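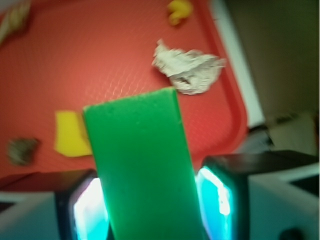
## The Tray Table at Orach House

If you came by on Friday afternoon and wondered why the grown-ups were bent over a red tray with their lips pressed together, it was the drawing game, and I'm sorry we didn't look up to say hello! Several of you have asked me since how it goes, so I promised I would write it down properly in the newsletter, and as usual I have more to say than will fit in the space they give me.

The idea is an old one. You put a handful of small things on a tray, you let everybody look for as long as it takes to sing one verse of something, and then the cloth goes over the top and you try to draw what was there, each thing in its proper place. My aunt played it with us in November when it was too wet to go out, with thimbles and a nutcracker and whatever was in her apron pocket. We played it her way for years. Then Leena Karppinen brought us the drawing part from her old sketching group at Heiskanen, and I don't think we will ever go back to plain lists of words.

What I've learned, after a good many rounds, is that the choosing matters a lot more than the hiding. If everything on the tray is a kitchen spoon, people get cross. If everything is peculiar, they remember it all and want their coffee. You want things that feel different under your eye as well as under your hand, so that somebody who can't draw a straight line will still get the rough thing and the soft thing on the right sides of the page.

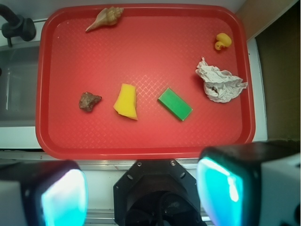
Shells are the ones I always reach for first, and I'll tell you why, though it takes a minute. A shell looks easy. Everybody thinks they know what a shell does, and off they go drawing a neat little curl, and then the cloth comes off and it's pointing the wrong way entirely. The tan one up by the top rim has its narrow end toward the lower left, and I would happily bet you a slice of cake that most people will draw it facing right. The yellow duck is smaller and gets remembered every single time, because who forgets a duck? The brown rock is the one that slips away. I have watched people who can recite their grandchildren's phone numbers sit there chewing a pencil – "there was something on the left, I know there was something on the left" – and never get it back.

A word about the crumpled paper, too. Please don't smooth it out when you tidy up! It takes a surprising amount of fiddling to get a good crumple, with enough folds to give people shadows to draw, and a flat sheet of paper is no use to us at all. The sponge can go back in the box any way it likes.

For those who like rules, we allow two looks. The second one comes after five minutes of drawing, and it's shorter than the first, just long enough to check the thing you were most worried about (and to find out you were worried about the wrong thing). You may turn your own paper but you may not turn the tray. Talking is allowed. Helping isn't, though it goes on.

Some of our regulars have started doing a single-object round at the end, when eyes are tired. Everyone takes the plainest thing we have and draws it up close, as big as the page will let them.

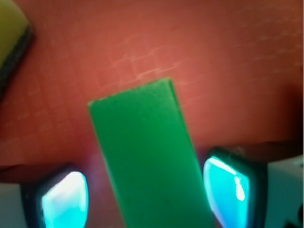 Leena would like it known that the green block is the hardest thing in the whole box and that I have been unfair to it by talking so much about shells. There's nothing to hang on to, she says, it's all edges and slant, and if you get the slant wrong you might as well have drawn a bar of soap. She would have people do it first, while they're fresh, and leave the duck for dessert.

Well, we can try it her way next time. Doors open at 3 and we have room for seven at the table, more if you don't mind elbows. Bring a soft pencil and, if you have one to spare, a small object that has nothing to do with any of the others – I'm still hoping somebody has a nice pinecone.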